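4.2 The Skitodley Scene Service

The second product under review is Skitodley, a subscription service from Fostance that supplies rendered tabletop scenes for training and testing grasping policies. A subscriber selects an arm, a gripper, a set of household objects and a set of surface materials. The service then returns complete episodes containing the camera views, the joint readings and a log of the object poses. No local installation is needed apart from a small client program, which we ran on an ordinary office workstation. The version assessed in this section is the release of 12 August 2018, and all settings were left at their default values unless stated otherwise.

Skitodley draws its contents from a library of 700 objects. The library mixes common kitchen goods with items that a household robot would seldom be asked to handle, and a single counter may hold both. Fostance presents this mixing as a deliberate feature. In our assessment it is of real value for grasping work, where a policy trained only on cups and bowls tends to attend to the background and neglect the shape of the target. The company does not publish the rules by which objects are combined, and we were unable to obtain them on request.

Each episode is delivered with a view from the wrist and at least one view from outside the arm. The wrist view is the more demanding of the two for most policies. The gripper fills a large part of it, and the target must often be judged from the small region between the fingers. Transparent and semi-transparent objects add a further difficulty, as the pattern of the surface beneath them shows through the body. 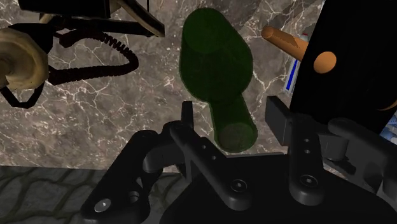 Surface materials are handled separately from objects. Stone, wood and woven textures may be assigned to any horizontal plane, and the walls take their own textures from the same list. The assignment is random by default and can be fixed by the subscriber for all episodes in an order. We fixed it for the first half of our trial and released it for the second. The effect on our baseline policy was larger than expected and is reported in Section 5.

The trial order consisted of 3,000 episodes spread evenly over 100 scene layouts. Of these, 2,644 passed our acceptance check. An episode was rejected if any object had sunk into a surface, if the pose log and the rendered views disagreed by more than one time step, or if a view was missing. Missing views made up the greater part of the rejections. Fostance replaced the affected episodes without charge, although the replacements did not arrive until November and are left out of the results given here.

For comparison, the same baseline policy was trained on the Jirnska collection, using the procedure set out in Section 3. Jirnska offers a smaller choice of materials and keeps the area around the target clear. Skitodley places its targets close to other objects, and the arm must be brought down without touching them. Figure 3 gives an outside view of one such layout, in which a bottle and a large telephone stand side by side at the back of the counter.

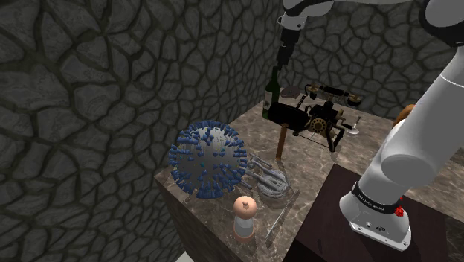
Figure 3. Outside view of a Skitodley layout, with the gripper above a green glass bottle on a marble-topped counter.

Layouts of this kind exposed a weakness in the difficulty score that Skitodley attaches to each episode. The score is computed from the number of objects on the surface and takes no account of the distance between the target and its nearest neighbor. Two layouts with the same contents may therefore receive the same score, even when one leaves ample room for the fingers and the other leaves very little. We recommend that subscribers compute their own clearance measure from the pose log. A short script for this purpose was written by Kadir Tekin and is supplied with the supporting material.

A related matter is occlusion by the arm itself. In a fixed outside view, the upper segments of the arm may hide part of the counter, and any object behind them is then only partly visible. The pose log still lists such objects in full. Users who train from images alone should decide in advance whether partly hidden objects are to be counted as present, as the service offers no setting for this.

The documentation is clear on ordering and file layout but thin on rendering. Lighting is described in a single paragraph, and the treatment of shadows is not covered at all. Questions sent to the support desk were answered within two working days. The terms of use allow publication of rendered views and of trained policies, while the object models may not be passed on. This last condition prevented us from repeating the trial in the Dursun simulator, and the comparison in Section 5 is limited accordingly.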